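5. Running the Grocery Bag Task

Now comes the fun part! By this point your team has the booth bolted together (Section 2), both arms cabled and homed (Section 3), and the leader handles paired with them (Section 4). This section takes you from a powered-down booth to a saved practice set for the grocery bag task, which is the first two-arm task in the Mever Club Kit and the one most new members fall in love with.

Set aside one full club meeting for it. You need at least two people at the booth: a driver, who holds both leader handles, and a spotter, who stands by the stop button and resets the table between runs.

5.1 What you need

One thin plastic grocery bag
Food items from the Warnunell practice list (fruit, a roll or bun, nothing in glass)
One clear tray
The run log, paper or spreadsheet
A soft cloth

Real food is great practice because no two pieces sit the same way. If your school doesn't allow food in the lab, the foam set from the MacRitchie division works too, though it grips more easily and your drivers will notice when they switch back.

5.2 Before you power on

1. Wipe the tabletop with the dry cloth. Crumbs under the bag make it slide in ways your driver can't predict.

2. Check that nothing is leaning on the vent panel at the front of the booth.

3. Follow each arm's cable chain with your eyes from base to wrist. It should lie along the links with no sharp kinks.

4. Look at the wrist cables. Each one needs enough slack to let the gripper turn all the way in both directions.

5. Put the leader handles in their cradles.

CAUTION: Keep hands, hair, lanyards and hoodie strings out of the booth any time the arms have power. The arms move to their home position as soon as the controller starts, and the elbows swing wide.

5.3 Starting up

6. Press the stop button in, then turn on the main switch.

7. Wait for the controller to finish its self-check. This takes 34 seconds on a standard kit. If you're still waiting at 115 seconds, switch off, reseat the ribbon cable and start again.

8. Ask everyone to step back. The spotter calls "clear" out loud.

9. Twist the stop button to release it. Both arms go home.

10. Open Hurkine on the club laptop, choose Tasks, then Grocery Bag. The left and right arm boxes should both turn green.

Note: If the boxes are green but swapped (you move the left handle and the right arm answers), open Arms in Hurkine and press Swap. Don't trade the plugs with the power on.

5.4 Setting the table

11. Press the stop button again before reaching in.

12. Lay the bag flat near the middle of the table, where both grippers can reach it comfortably. Leave the mouth loosely open. A perfectly smooth bag is harder to pick at than a rumpled one, so go ahead and crumple it a little.

13. Place the tray to the right of the bag and put one item on it.

14. For the partly packed version, put the bread item in the bag yourself and leave only the fruit for the arms.

15. Take your hands out, call "clear" and release the stop button.

5.5 Driving a run

Talk to each other while you do this! The best teams narrate every move.

16. Driver: lift both handles slowly. The arms stay still until each handle is within range of its arm's pose, then you'll feel a soft click in the grip.

17. Bring the left gripper to the left side of the bag and let it rest there. Its whole job in this task is to steady the bag, and light contact is plenty.

18. Bring the right gripper in over the fruit from above, fingers open wider than the fruit itself.

19. Lower until the fingers are past the widest part, then close gently. Watch the grip bar in Hurkine. A setting of 18 holds a firm apple. Drop to 10 for anything soft.

20. Raise the fruit straight up, clear of the tray, before moving sideways.

21. Use the left gripper to hold the bag's mouth open. This is the tricky bit, and it can take a few tries to find an edge. Keep going, it gets much easier!

22. Bring the fruit into the opening, lower it, and open the right gripper.

23. Back both arms away from the bag and press Save.
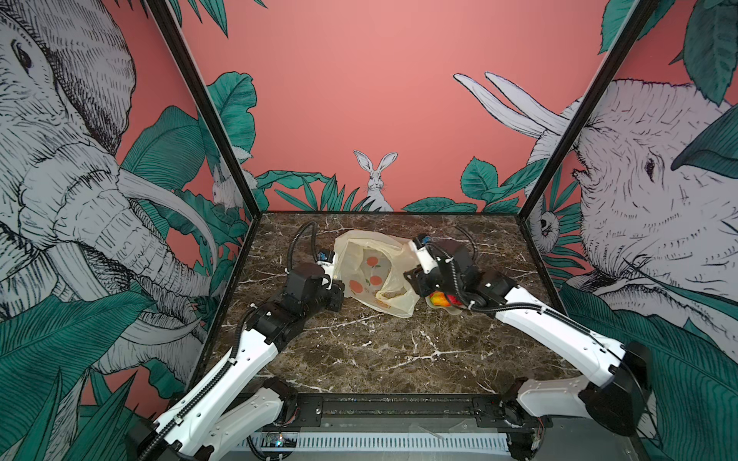
Figure 5-1. Left gripper at the side of the bag, right gripper over the fruit on the clear tray (steps 17 to 19).

CAUTION: Never press down to get a better hold. If the fruit won't stay between the fingers, lift, open up and come in again. Pushing an arm into the marble trips the joint limit and can bend a finger plate.

Note: The jungle walls are more than decoration. Hurkine learns to pick out the bag and food with a busy background behind them, so please don't cover the elephants with paper, and leave the panels in the same order for the whole season.

5.6 Logging your runs

Write one line per run while it's fresh. Put down the driver's initials, which items you used, whether the fruit ended up in the bag, and anything odd. Keep your misses! A run where the fruit rolled off the tray is worth saving, as long as you tag it Missed before you move on. Delete a run only if somebody reached into the booth during it.

Swap driver and spotter often. Arms get tired on the handles faster than you'd think, and a tired driver tends to squeeze.

5.7 If something goes wrong

Bag sticks to the gripper: open fully, then turn the wrist slowly until the plastic falls away. Still stuck? Press stop and free it by hand.

Fruit spins as the fingers close: the gripper is off center. Lift and come down again directly above it.

Bag slides toward the back: the left gripper is pushing when it should be resting. Ease the left handle toward you.

One arm goes limp: press stop, support the arm from below, and go to Section 3.6 to check the motor cables in order from the base.

5.8 Shutting down

24. Set both handles in their cradles and press Home in Hurkine.

25. When the arms are still, press the stop button, then turn off the main switch.

26. Take the food out and wipe the table. Fruit left in a closed-up lab is not something you want to meet at the next meeting.

27. Copy the saved runs to your team folder.

Ready for more? Section 6 adds a second bag and a handoff between the two arms.

Mever Club Kit Guide, updated 2022-01-26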